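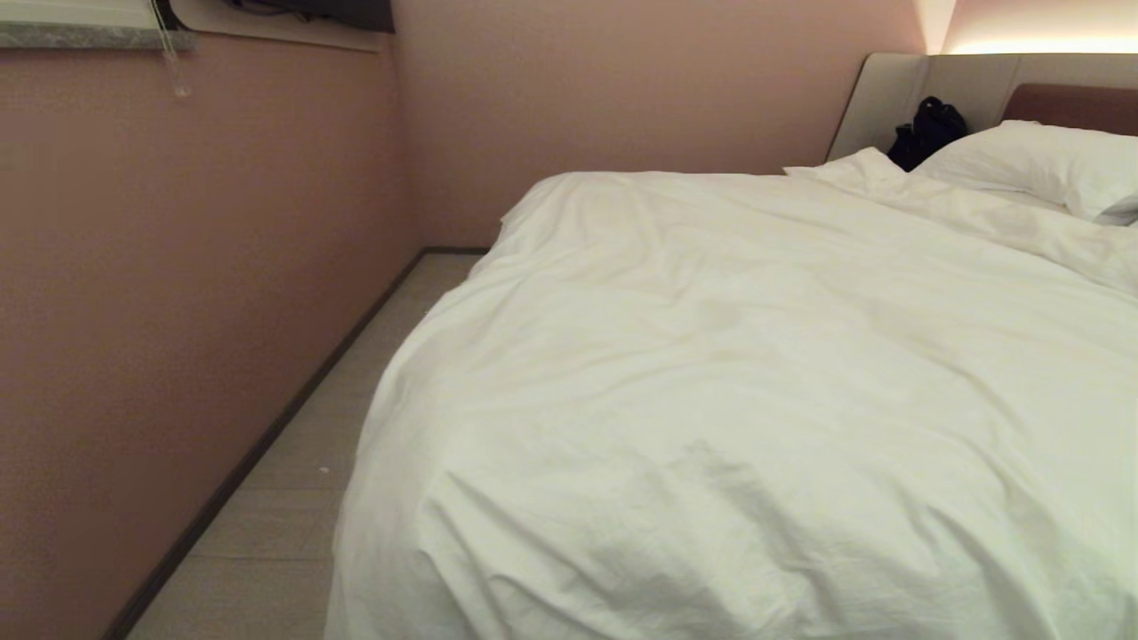
Open day at Drelamwood, bed making demo: who went?
Hospitality Tech Board > Housekeeping and Linen > Visits and Shows
Thread started by: lintroller_8

lintroller_8 wrote:
Good evening to all. On Tuesday I visited the open day at the Drelamwood hotel, where the company Datero was showing their robot for bed making. I promised in the other thread that I will write a report, so I do it now. Please excuse my English, it is my third language.

The visitors were divided in small groups. Ours had the 2 p.m. place. First there was a talk in the breakfast room by Abhishek Thakur from Datero. He explained that the demonstration would be done in a normal guest room with the normal bedding of the house. I was pleased with this. At the last fair I attended, the bed was a single one with a thin blanket, and I don't know any hotel which has such a bed.

The task was the following: take hold of the duvet near the pillows, pull it up, lay it flat, then put the pillows straight. In our group we could watch two attempts. The first one had to be stopped, as the gripper took the duvet together with the sheet and pulled both. The second was better, the duvet came up on one side and most of the big folds went out. I would not call it a made bed, but I would call it a good start.

Skulia wrote:
Thank you for the report. Which side did it work from? Our rooms have a very narrow passage between bed and wall and I can't imagine any machine in there.

lintroller_8 wrote:
From one side only. Mr. Thakur said that changing the side is planned, but for this visit they kept it in one position. The passage along the wall in that room was also narrow, so your question is a fair one. I asked it too and received a polite answer without a number in it.

pressed_and_folded wrote:
I was in the morning group and I must disagree a little. "A good start" is generous. A room attendant with one month of experience does the whole bed in the time this arm needed to choose a corner. My manager was standing beside me and he was already calculating how many people he can save. This is what worries me about such open days, the wrong people become enthusiastic.

lintroller_8 wrote:
I understand the worry. But please consider that a thick duvet is maybe the most difficult thing they could choose. It has no fixed shape, and white on white is hard to see even for me when I am tired. For my part I prefer a company which shows a difficult thing done slowly.

I attach one picture from the visit, so those who were not there can judge the bedding.
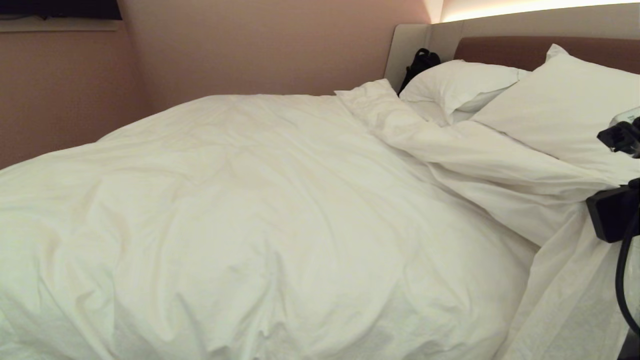

Page 2 of 8

Skulia wrote:
Now I see what you mean about the thickness. With the cover bunched up on the right like this and the sheet hanging out beside it, I would also need a moment to decide what to pull. Is the sheet tucked in your hotels? In ours always, and very tight.

pressed_and_folded wrote:
The gripper is black and angular and the linen is white. Has someone asked about marks on the fabric? We send back enough pieces to the laundry already.

lintroller_8 wrote:
Yes, a lady in our group asked exactly this. The answer was that they have handled 274 pieces of linen in their own workshop and they keep a list of each damage. She asked if she may see the list. He wrote down her email address. I will ask her if she received something.

About the sheet: in my hotel it is tucked at the foot and loose at the sides.

Hsu wrote:
Hello, I work in maintenance, not housekeeping, so my view is from another direction. Did anybody look at the cable? On the photo it comes down at the right in a long curve. In a guest room I would not accept a cable where a person or a trolley must pass. Also I would like to know what happens at a power cut, does the arm stay up or does it fall on the bed.

lintroller_8 wrote:
Good questions, and I am sorry that I did not ask about the power cut. The cable was explained as a matter of the demonstration. I can't tell you more than that.

pressed_and_folded wrote:
At my session they said the same. I will believe it when I see it without one.

Skulia wrote:
There is another visit in June, according to the paper they gave out at our association meeting. I have put my name on it. If you have questions, write them here and I will print them and take them with me. Hsu, I have yours already. I will add one about tucked sheets and one about the narrow side.

Hsu wrote:
Thank you. Please add also the weight. Our lift is old.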